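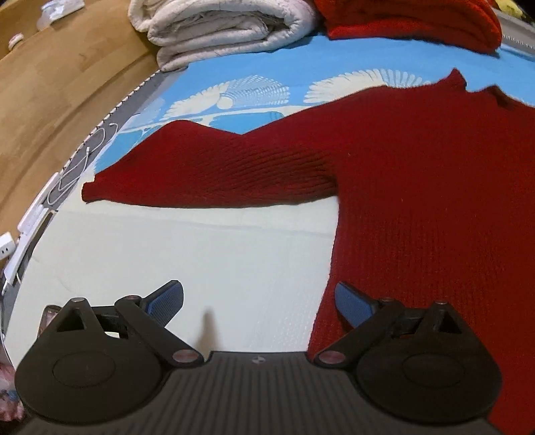 *A red jumper laid out on the bed, one sleeve stretched to the left, with the gripper at the near end.*

# Looking after the hand gripper between folding sessions

The Standlow hand gripper is a lovely bit of kit, and most of what goes wrong with it is fluff. We use ours for recording clothes folding, which means knitwear, bedding and towels all day long, and I've grown very fond of the routine that keeps it happy. It takes 5 minutes once you know your way round (the first go will be slower, and that's fine!).

These notes cover the two-finger version with the blue textured pads. The older Unell pads fit the same linkages but are glued on, so skip the pad section if you have those.

## What you need

- a soft toothbrush, dry
- a lint-free cloth, very slightly damp
- the small hex driver from the Dralatgate case
- a scrap of knitted fabric, the fuzzier the better
- a tub for the screws

## 1. Power down and open the fingers

Close the recording program first, then pull the plug. Open the fingers by hand until they reach their stops. They should glide. If you feel a gritty patch halfway, make a note of where it is, as you'll want to check the same spot at the end.

## 2. Brush the pads

Brush along the texture of each pad, then across it. Red wool is the worst for this, and you'll be amazed how much comes out of a pad that looked clean. Wipe with the damp cloth and leave it to air dry. No sprays, please: they leave the surface slick, and then thin sheets slide straight out of the grip.

Press a fingertip on the pad and push sideways. A good pad drags at your skin. A worn one feels polished, usually at the tip first. Swap both pads together, even when only one has gone, or the fabric will creep towards the grippier side every time you pinch it.

## 3. Clear the linkages

Look behind the arms where they meet the rounded plates. Long fibres wind themselves round the pivots and you can't always see them from the front. Turn the gripper over, open and shut it slowly, and tease out anything that moves with the joint. Tweezers are all right here if they're plastic.

Don't oil the pivots! I did, once, with great confidence, and spent the following week picking grey felt out of them.

## 4. Check the pivot screws

The reddish-pink round screws work loose with use. Go round them in the same order each time, starting with the lower left. You want each one snug and no more. To test, hold the base still and wiggle the finger: side play means too loose, and a finger that stays put when you let go halfway means too tight. Back it off a quarter turn and try again.

We log this every 680 grasps. The counter is on the second page of the Singhal recording program, under "wear".

## 5. Wipe the marker

The little black-and-white marker at the top of the base is how the software finds the hand, so a greasy thumbprint there can spoil a whole afternoon. Dry cloth only. If a corner has begun to lift, replace the marker and redo the calibration before you record anything.

## 6. Test on something woolly

Now the fun part. Lay your scrap on a bed or a table, smooth it flat, and pinch one edge. Lift, hold, release. Repeat until you've done a few from each side.

Both pads should meet the fabric at the same moment, and it should drop cleanly when they part. If it clings to one finger, go back and brush that pad again. If the fingers meet off-centre, run the alignment in the program; the gap reading should settle at 166 on ours, though your own number will be on the card in the case.

## Storing it

Leave the fingers slightly open so the pads aren't pressed together overnight. Coil the cable loosely, put the cover on, and write the grasp count in the log. Spare pads live in the same case, in the bag marked 2.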